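PROVUTMONT WINE TASTING CLUB
Minutes of the May general meeting
Held in the upstairs room, Provutmont Hall, 7:30 pm

Present: 14 members. Apologies: 5.

1. Minutes of the previous meeting
Accepted with one correction. The Komen white poured in April was the unoaked bottling, and the cellar book has been changed to match.

2. Cellar report
The club holds 9 mixed cases. Two bottles of the older Pernero red were found to have weeping corks and will be opened at the next tasting. The secretary asked again that bottles taken out for a tasting be crossed off on the night. The cellar book was out by three bottles at the last check and it took most of an evening to find out why.

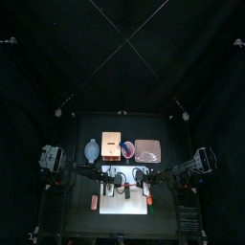 3. Pernero order
The importer has offered the new Pernero release at the same price as last year if we take 5 cases. Members who tasted it in April thought it was lighter in colour than the previous vintage, with more sour cherry and a drier finish. Two members would prefer to wait for reviews. There was also a question about how to lay out the comparison flight, and it was agreed to put the wines in one line along the back of the table, the way the four objects are lined up in the photo, with pours made from left to right. Moved and seconded that we order 5 cases. Carried, two against.

4. Komen producer evening
The visiting winemaker can do an evening in August but needs to leave by 9 pm. Format will be a short talk, six wines and bread. No cheese this time, as it got in the way of the whites last year. Guests are welcome at the member price plus five dollars. Spittoons are to be put out at both ends of the room.

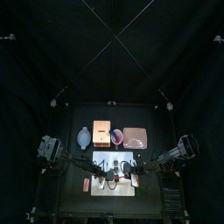
Table with black fabric surround and crossed cables overhead.

5. Glassware
The club is short of tasting glasses again. Several of the remaining ones have chipped rims and should be thrown out. Agreed to buy two dozen of the same shape so they still fit the racks. Members are reminded to rinse with hot water only, as detergent could be smelled in at least one glass in April.

6. Dauda tasting notes
The notes from the Dauda tasting have been typed up and will go out with these minutes. The amber wine split the room. Scores ran from 9 to 18 out of 20, with the higher marks mostly from members who had let it sit in the glass.

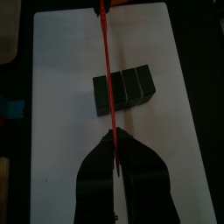

One member asked that the scores be listed without the average, and this was agreed. Anyone who still has a paper score sheet should hand it in before the June meeting.

7. Other business
The heater in the upstairs room is to be turned on later in the evening, as the reds were too warm by the second flight. Labels for the raffle bottles are still needed.

Meeting closed at 9:14 pm. Next meeting in June, same room.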